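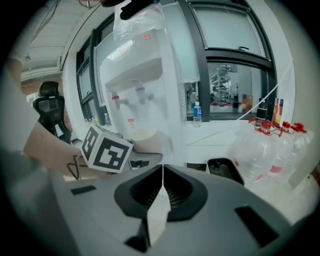
Fans waited a long while for this one, and now it's official: Flolen are getting back together.

The four-piece, whose sweet and slightly sad pop songs were all over the radio a few summers back, shared the news on their Instagram page on Apr 26, 2019, in a post that began with a simple "Hi, it's been too long" and went on for quite a bit after that. Within minutes the comments had filled up with hearts, crying faces and people begging them to come to their hometown.

"We stopped because we were tired, and we didn't know how to say so at the time," the band wrote. "We'd been on the road since we were teenagers and had forgotten what it was like to make a song just because we felt like it. We're so sorry if it seemed like we left without a proper goodbye. You deserved one, and we hope you'll accept a hello instead."

Flolen first won hearts with their debut single 'Yeo', a song they recorded in a borrowed bedroom and put online without much hope of anyone hearing it. Of course plenty of people did hear it – and then they heard it at weddings, in supermarkets and at the end of at least one very weepy TV drama – and the album that followed stayed on the chart for 60 weeks.

The new record is called 'Skismont' and comes out in November on the Risex label. It has 15 songs, and the band say they wrote far more than that, going all the way back to some scraps left over from their very first tour. They describe it as "a bit slower, a bit older, and a lot happier," although they promise there's still one big tearjerker near the end for those of us who like that kind of thing (guilty!).

There's a treat for collectors too. Risex will press 799 copies on pale green vinyl, and 100 of those will come with a lyric sheet written out by hand by the band themselves. They'll be sold only through the label's online store, one to a customer, and judging by the mood in the comments they won't hang around for long.

As for a tour, the band are keeping things gentle for now. They'd like to play a few small rooms before the album comes out, and they say they'll share dates when they have them. "No big buses this time," they wrote. "Just us, the songs, and home in time for Sunday lunch if we can manage it."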